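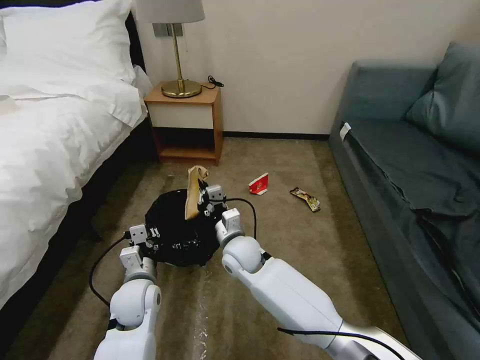 Photograph: Shiuli Uddin

I can walk past a paper cup on the carpet for longer than I'd like to admit. My rule for the spare room now is floor first, bed second - cups, wrappers, the lot - and I give it 15 minutes before the kettle goes on. The duvet can hang however it fancies until then! My friend Tharushi does hers the other way round, and we've argued about it since October.

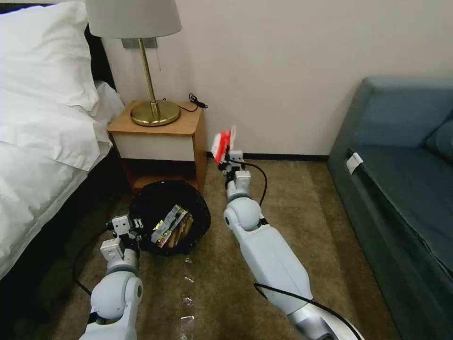
Where should a bedroom bin go?
Next to wherever you snack. Mine lives by the nightstand, with a liner in so it's quick to empty.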